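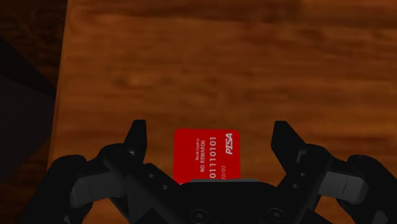 Looking after oiled and varnished timber tabletops

Before doing anything to a tabletop, find out which finish is on it. The two common families are film finishes (polyurethane, lacquer, shellac, varnish) and penetrating finishes (tung oil, linseed oil, hardwax oil). They fail differently and they are repaired differently.

Identifying the finish

Work on the underside of an overhang or the inside of an apron, where a mark will not show. Check that the underside has been finished the same way as the top; on cheaper tables it often has one thin coat or none.

1. Place one drop of water on the surface and leave it for ten minutes. A bead that holds its shape suggests a film finish or a sound oil finish. A darkening patch means the finish has worn through.
2. Wet a cotton bud with methylated spirits and hold it against the surface for thirty seconds. Shellac turns tacky.
3. If nothing happens, repeat in a new spot with lacquer thinner. Lacquer softens almost at once. Polyurethane may wrinkle slightly or show no change.
4. If neither solvent has an effect and the grain can be felt under a fingernail, treat the finish as oil.

Keep both solvents away from pilot lights and work with a window open. Gloves should be nitrile; latex breaks down in lacquer thinner.

Routine cleaning

A damp microfibre cloth followed by a dry one is enough for most days. For grease, add a few drops of pH-neutral dish detergent to a litre of warm water, wring the cloth until it no longer drips, and wipe along the grain. Do not use vinegar on shellac or on any oil finish. Spray polishes containing silicone leave a residue that causes fisheyes in later coats, and it is very hard to get out of open-grained timber.

Crumbs and wax on the surface can be lifted with the edge of an old plastic card held at a low angle. Metal scrapers and razor blades will cut a film finish on the first slip. Candle wax should be hardened first with ice cubes in a zip bag for five minutes.

White rings

A white or cloudy ring is moisture held in the finish. It is usually shallow. Try these in order and stop when the mark has gone.

Leave it for two days in a dry room. Recent marks often clear without treatment.

Lay a folded cotton tea towel over the mark and pass a dry iron over it on the lowest setting, five seconds at a time, checking between passes. Do not use steam. Shellac softens at low temperatures, so skip this step if the methylated spirits test was positive.

Rub with a little petroleum jelly, leave overnight, and wipe off.

Rub lightly with 0000 steel wool and paste wax, along the grain only. This lowers the sheen, so on a gloss top the whole surface will need to be rubbed to match.

Black rings

A black ring is a reaction between iron, water and tannin in the timber itself. It will not respond to heat or wax. The finish has to come off in that area, after which oxalic acid solution will usually bleach the stain. Wear gloves, goggles and a dust mask when handling the crystals, rinse the timber twice, and let it dry for a full day before sanding. Bleach the whole board or panel. A treated patch in the middle of an untreated board will dry paler than its surroundings.

Scratches

Scratches confined to a film finish look white or silvery and disappear when wetted. Wax stick or a wipe-on coat of the same finish will fill them. Scratches that stay visible when wet have reached the timber. Colour these first with a touch-up marker one shade lighter than the surrounding grain, let it dry, and darken if needed. On strongly banded timber, match each band separately.

Dents with unbroken fibres can be raised. Prick the finish with a fine needle, put a damp cloth over the dent, and touch the tip of a hot iron to the cloth for two or three seconds. Repeat up to four times.

Re-oiling

An oiled dining top wants a fresh coat once or twice a year. March suits us for the first, as the summer heat has eased and the windows can still be left open.

1. Clean, then dry overnight.
2. Sand by hand with 320 grit, along the grain. Vacuum, then wipe with a cloth dampened with mineral turps.
3. Apply a thin coat with a lint-free rag. Leave for fifteen minutes.
4. Wipe off everything that has not soaked in. Oil left standing dries sticky and must be removed with turps and a grey abrasive pad.
5. Wait 24 hours and repeat if the surface looks patchy.

Oily rags can self-heat and catch fire. Spread them flat outdoors in a single layer until stiff, or submerge them in water in a lidded metal tin, before they go in the bin.

Grit sequence for a full strip

120, 180, 240, then 320 between coats. For the last pass with buffing discs we go to 2,000, on gloss film finishes only. Oil does not penetrate evenly if bare timber is sanded much beyond 240.

Page maintained by Oratile Nkosi. Last revised January 12, 2022.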